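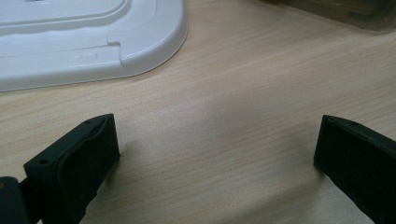 2 min read

Week 11 handout: hand-held gripper practice

Start each recording with the fingers open and nothing between them. The tray stays beyond the fingers, clear of the gap. Check the finger pads for wear before the first take and log the result on the Gevura sheet.

Rules for the bench:
Keep the labelled tool number with its own data.
Hold the open position for one full breath before moving.
Stop and re-zero after 60 takes.
Discard any take in which a finger strikes the tabletop.

Clause 4 of the Mendcombe lab code covers storage. Read it before the November practical.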